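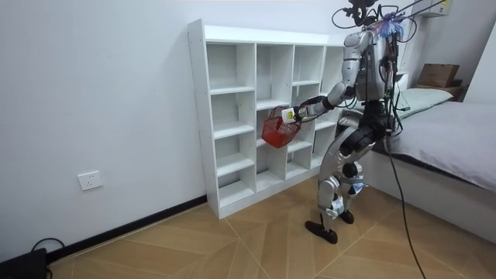
Side room, shelving on the left wall, air conditioner above.

DRARNARBERG CHAPEL - FALL BUILDING WALK-THROUGH
October. Checked by Haruna Mizuno. Comments are mine, and the elders may argue with them after the second hymn.

SANCTUARY

Main doors open outward, both leaves - OK
The left one still groans like Jonah on day two. Oil it before the harvest service.

Center aisle clear - OK
Clear when I checked. On Sunday mornings it belongs to strollers, and I have not found the verse that moves them.

Pews fixed to floor - FAIL
Third from the back on the pulpit side rocks. The Wada family has sat there for years and leans together to keep it level. Needs two new brackets.

Candle stands stable, drip trays in place - OK
Wax on the carpet again. See last year's sheet, and the one before.

Fire extinguisher, tag current - OK
It was hidden by the banner that reads "Be Still." I have moved the banner.

Posted occupancy 100 - OK
Sign is up and readable. Christmas Eve is between us and the Lord, but the fire marshal would also like a word. Please put someone on the door this year.

BAPTISTRY

Cover locked when not in use - FAIL
Locked, yes, with the key in the lock. The key goes back in the office.

Steps and handrail - OK
Rail is tight. New grip tape on all 3 steps.

Heater on its own breaker - OK
Takes nearly 10 hours to warm the water. Whoever is in charge of the next baptism, turn it on the night before. Repentance can be sudden but the Rurel heater can't.

KITCHEN

Stove knobs off, gas valve labeled - OK

Refrigerator cold, contents dated - FAIL
There is a casserole with no name and no date. I make no accusations. It goes out on the next trash day, with or without a mourner.

First aid kit stocked - FAIL
No bandages left. Four tubes of burn cream, so somebody is planning ahead.

BELL AND ROOF

Bell rope sound - OK
Some fraying at the top, still above the safe mark. Look again in spring.

Gutters clear - FAIL
Full of maple leaves and one tennis ball. Cloredico quoted $1286 to clean them and fit guards. The youth group quoted pizza. I would take the first quote, having watched the youth group on a ladder.

OUTSIDE

Ramp free of moss - OK
Scrubbed last month. Thank you to whoever did it and didn't sign the work sheet. Matthew 6 would approve, but I still need your hours.

Parking lot lights - FAIL
The one by the cemetery gate is out. Evening prayer ends at 8:15 and it's dark by then.

TO FIX BEFORE ADVENT
Pew brackets
Baptistry key
Bandages
Gutters
Cemetery gate light

Signed sheet is in the blue binder in the office. Please don't borrow the binder.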